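Prüfliste Wareneingang Sommerkleider, Juli
Boutique Skornance, geprüft von Vlasta Hubáček

1. Nähte an Taille und Ärmeln: in Ordnung. Bei 2 Kleidern von Dudeck hing ein Fädchen am Saum, das habe ich gleich vernäht, die Lieferung ist sonst wirklich wieder sehr liebevoll gemacht.

2. Reißverschlüsse: alle laufen, nur der am grünen Wickelkleid (Gr. 40) hakt oben ein bisschen, bitte vor dem Aufhängen noch einmal probieren!
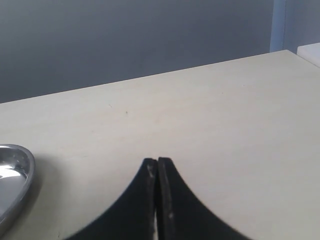 Tischfläche, hell und glatt

3. Nadelkontrolle: erledigt, bei Cortés steckten noch 3 Stecknadeln im Kragen. Bitte immer mit der flachen Hand nachfühlen, auch wenn es eilig ist und vorne schon die Kundschaft wartet.

4. Pflegeetiketten: fehlen bei 4 Blusen, Nachlieferung ist angefragt.

5. Kleiderständer: Rollen fest, Belastung über 15 Kilo bitte vermeiden, ihr Lieben.

Offen: Punkt 2 und 4.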